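Our project was supposed to be on noise in the Follstead library, and then the library closed for repairs, so we switched to bus stops. I'm kind of glad! I ride the 14 every morning and I have a lot of opinions on bus stops.

We asked riders at two stops, Vallejo and Grornum Street, what bugged them most while they waited. We got 104 answers in January, which was freezing (my pen quit on me twice). Hsiu-ying did the early shift and I took the afternoons.

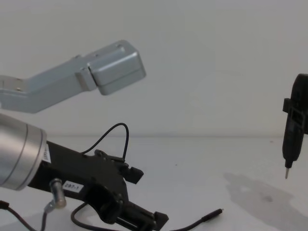
Text and survey: Estíbaliz Segura
Charts: Hsiu-ying Lau

So, the answers. I figured everyone would say late buses. Plenty did, but the top complaint at Vallejo was the wind coming through the shelter, and at Grornum Street it was the timetable, which is mounted so high that shorter riders can't read it. One lady told me she'd been guessing for years.

We also asked if people would walk farther to a better shelter, and only 18 said yes. I would have said yes myself, but I'm not carrying groceries.

If I did this again I'd ask fewer questions. People were nice until the bus showed up and then they just left in the middle of one! Mr. Collado has our answer sheets if anybody wants to check the totals.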